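Section 6: Setting Up the Kitchen Task in the Simulator

5 min read

By now you should have the club build of Jurnum installed and a controller that your laptop admits to owning. If either is untrue, go back to Section 5. The rest of us will wait.

This section takes you from an empty simulator window to a recorded two-arm practice run. Everyone on the team has to log two clean runs before the October qualifier, including the people who joined to design the T-shirt.

Before you start

Close your browser. Jurnum and 28 open tabs will fight over memory, and Jurnum loses without telling you. Plug in the laptop too. On battery the physics slows down, and your arms will move as if through pudding.

Loading the scene

1. Open Jurnum and choose Scenes > Club > Kitchen Counter.

2. When it asks for a seed, type 169. Any other seed moves the dishes, and your run can't be compared with anyone else's.

3. Wait for both arms to reach their home pose. They wobble a bit on arrival. Let them.

4. Open the Cameras tab and pick Counter Close. The wide view is prettier and useless for grasping.

NOTE: Counter Close renders as a wide strip with black above and below. Stretching the window won't get rid of the bars. Yolandi Mofokeng spent a whole Friday proving this for us.

Connecting the controllers

5. Start Bonix, the little bridge program, and press Pair. Left stick drives the left arm, right stick the right. If they come up swapped, use the Swap button in Bonix. Do not turn the controller upside down.

6. Set the speed limit to 6. You can raise it once you've gone a full session without launching a bowl.

7. Hold both triggers and release them. Both grippers should open. If only one does, unpair and repeat step 5.

CAUTION: Never press Reset while a gripper is closed on something. The arm goes home and the object stays inside it, and the solver expresses its feelings by throwing everything off the counter.

Practice run

8. Park the left arm beside the red dish and leave it alone. Beginners want to use both arms at once because there are two of them. Resist.

9. Bring the right gripper over the white plate from above, with the forearm crossing the cardboard tray. Go slowly over the tray's raised side, as the elbow hangs lower than you think.

10. Line up one finger with the yellow object and stop. Check your view against Figure 6 before you close anything.
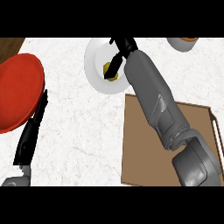

Figure 6. Right gripper over the plate, left arm parked by the red dish.

11. Center the object between the fingers, close the gripper gently, and lift. Carry it to the tray and let go close to the surface. Dropping from a height counts as a place only in your own opinion.

12. Press Stop, then Save. The order matters. Save before Stop gives you a file with a lovely name and nothing in it.

NOTE: Put your initials in the file name. We already have plenty of runs called "test" and "testfinal."

If the grasp keeps slipping, check that Contact Detail is set to High. If it is, the problem is in your thumbs, and Section 7 has exercises.

Comments

Leena Hirvonen: Step 5 needs a line about restarting Bonix after the laptop sleeps. Mine paired fine and then the left arm ignored me for half of practice.

tnk_arms: same here, restart fixed it. also is the gray bowl part of the task or just scenery?

Yolandi Mofokeng: Scenery for now. It comes into play in Section 8. And it was most of a Friday, not a whole one.

pudding_physics: I was on battery. I have nothing to add.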